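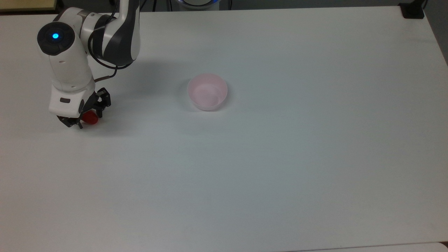

March 3, 2018. Sweetcorn relish, batch 4, Nidthorpe kitchen. Kernels blanched two minutes, drained, weighed at 1,476 g. Vinegar cut to 81 ml per jar after Zanele found batch 3 too sharp. Diced red pepper still uneven – the target piece is small, about what the black two-finger gripper is holding over the white tabletop, and half of mine were twice that. Larger bits float and leave a clear layer at the base of the jar.

Thickened with cornflour slurry at the end, off the boil. Set was better than batch 3 but slightly cloudy. Kam-wah suggests arrowroot. pH strip read 3.8; repeat with the meter on Monday. Jars left to cool on the rack, lids to be checked by Dineo.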